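About Jistley

We're a small robotics lab. Mostly indoor navigation, all trained in simulation first. Started out of two desks at Zirnurby, still there, more desks now.
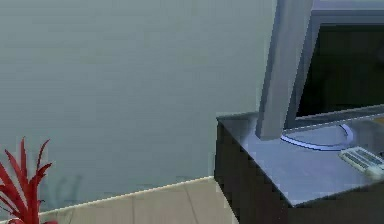

Our main method is called Prarkora. An agent learns rooms from short walks, then has to find its way back with the map taken away. Blank gray wall is the hard part, nothing to hold on to, so it learns to lean on landmarks like the spiky red plant or the corner of a dark desk. Trained on 281 rendered rooms, tested on 44 it had never visted. Paper with the Niazi group is out in October.

Code soon. Questions, just email, we do anwser.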